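Robichaud's grasp filter: a second look

Voster has put out its August numbers on Robichaud, a filter that sorts hand-held gripper demonstrations before a policy is trained on them. The claim is 91 percent agreement with human raters over 989 clips. Maybe. The raters and the authors share an office in Sornberg, and the write-up gives no score for paper, the stuff we'd expect to go wrong first.
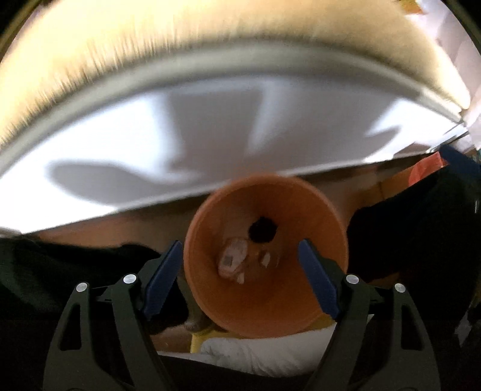
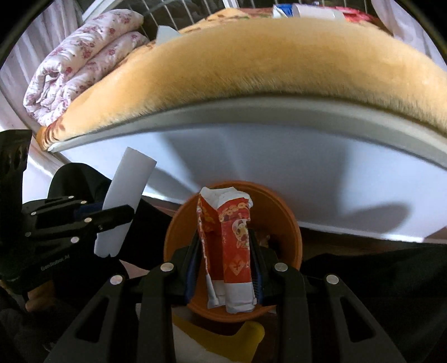
Hand-held gripper work with an orange pot and a folded red packet.

What we'd want before using it

A split by object type, for a start. Edeck ran 11 clips of its own through the filter and disagreed with it on 2. Too few to settle anything, but we'd like to see the rest.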